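Clustska brings Ferkine kitchen automation to Brilton meal production site

8 October 2025

Clustska today confirmed that its Ferkine handling system will enter service at the Brilton prepared-meals kitchen in January. The system takes over the lifting and placing of hot vessels at the cooking line, a task currently shared by 19 cooks across 2 shifts.

Ferkine consists of a fixed-base arm, a wrist force sensor and the Vidal planning software. Vidal is trained in simulation before any motion is run on site. Each training case sets a vessel type, a cooktop layout and a resting position, and the planner must find a grasp that keeps the vessel level and clear of the grates. The current release was tested on 1,483 such cases, covering kettles, stockpots and lidded pans.
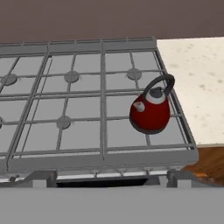
What happens to the cooks who do this work now?
All of them keep their positions and their current rates of pay. Lifting duties are removed from the line cook role and replaced with recipe control, tasting and first-level operation of the cell. Training is carried out in paid hours.

A kettle with an arched handle is one of the harder cases for the planner. The handle must be approached from a direction that does not bring the wrist over the spout, and the arm must leave enough clearance for adjacent vessels. Where no approach meets the limits, Vidal stops and passes the task to the operator.

"Cooks on this line handle full vessels all day, and the strain shows up in shoulders and wrists," said Myrtle Fitzsimmons, kitchen operations manager at Brilton. "We asked staff which tasks they would give up first. Lifting was at the top of the list, and that set the scope of the project."

Staff raised concerns about working pace during consultation. In response, line speed will remain at its present setting, and any later change will require agreement with the site safety representatives. Cycle data from the cell will be recorded by station and will not be used to assess individual employees.

"The operator has authority over the cell at all times," said Tamsin Dvorak, lead controls engineer at Clustska. "A stop can be called from either end of the line. Restart is manual and requires a visual check of the cooktop."

Commissioning will begin with cold vessels, followed by water trials and then supervised production. Manual handling procedures remain in place for maintenance periods and for vessels outside the approved list.

Media enquiries: Clustska Communications Office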